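The Statia Serving Tray, black, in three sizes

Posted Jan 12, 2018

Price: from £19
In stock at our Jistavcombe shop and by post

I've been selling trays for longer than I care to admit, and I still get asked for the same thing nearly every week: something plain, black, light enough to carry one-handed and not so dear that you cry when somebody leaves it on the bus after the village fete. So I'm very pleased to have the Statia back on the shelves. We ran out before Christmas (sorry to everyone who rang!) and the new delivery has finally come in.

If you've not met it before, the Statia is a moulded plastic tray with a raised rim all the way round. I keep one at home for tea in the garden and I've got two more in the shop kitchen, where they get treated horribly. They've been dropped, sat on, used as a lid for a bucket and once as a sledge. The oldest has gone a bit dull on the bottom but it still lies flat, and that's the thing I look for in a tray. A rocking tray is no good to anyone with soup on it.

Which size do you want?

Small is the one for two mugs and a plate of biscuits. It fits on the arm of a wide sofa if you're brave.

Medium is our best seller by miles. Four dinner plates if you overlap them a little, or a full pot of tea with all the bits. Most of the cafés that buy from me take this one, and it goes through a normal kitchen doorway without you having to turn sideways.

Large is a proper catering size. Lovely for buffets and for carrying glasses back to the sink, but do measure your cupboard first, please. I've had more large ones returned for not fitting in the cupboard than for anything else, and I can only put them back on sale if they've not been used.

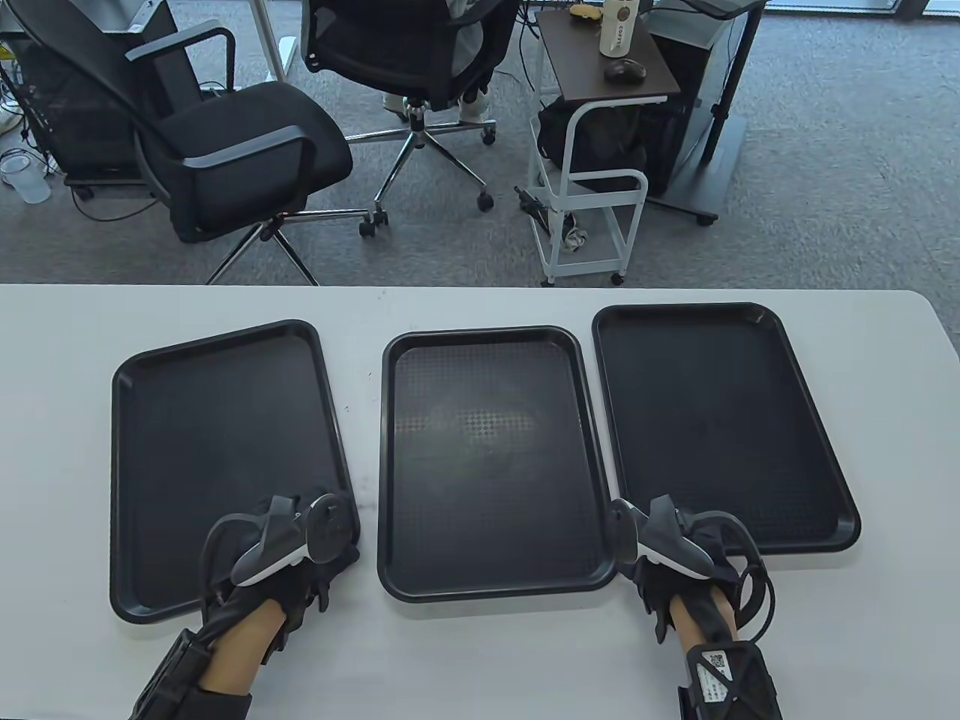 Smooth or grip?

The smooth finish wipes clean in a second, looks smarter with a cloth or a paper doily on it, and is what I'd pick for sandwiches and cakes that people help themselves to. Drinks will slide on it if you tip it, though, so if you're going to be walking about with full glasses then have the grip finish. It's got a bit of texture to it and it makes a surprising difference on stairs. The only drawback is crumbs, which need a soft brush now and again. I use an old nail brush and washing-up liquid.

You can mix sizes and finishes in one order, no problem at all. Just say what you'd like in the notes box when you check out, or ring the shop and I'll write it down for you.

Looking after it

Warm soapy water is best. The top rack of a dishwasher is fine too, but keep it away from the heating element and don't wedge it in, as a tray that's been bent hot will stay bent. No oven, no microwave, no hob (yes, I've been asked). Black does show scratches when the light catches it, and a metal scourer will leave marks that you can't get out again, so stick to a sponge. For tea stains I leave a paste of bicarb and water on for ten minutes and rinse it off.

Stack them dry. If you put them away damp they stick together with a sort of suction, and you'll be stood there at the start of a party trying to prise them apart with a butter knife. Ask me how I know!

Buying a lot of them

I do a better price on boxes, and schools, halls and churches seem to like the medium grip one best. Anything up to 200 trays I can normally send from what we've got. For 300 or more I'll need to order in from the Catacutan warehouse, so leave me a fortnight. The biggest order we've ever packed was 2000, for a summer festival, and my back remembers it well.

If you're planning a spring wedding or anything in April, it's worth ordering early. That's when all the caterers wake up at once and the large size goes first.

Goes well with

The Vudine folding tray stand, which holds the medium and the large (the small one falls straight through). We also have Vudine non-slip liners, cut to fit all three sizes, handy if you've bought the smooth finish and changed your mind.

Delivery and returns

Posted within two working days. Small and medium go in a padded box, the large goes by courier and somebody has to be in to sign for it. Unused trays can come back to us within 30 days. Collection from the shop is free, and you can park round the back by the green gate.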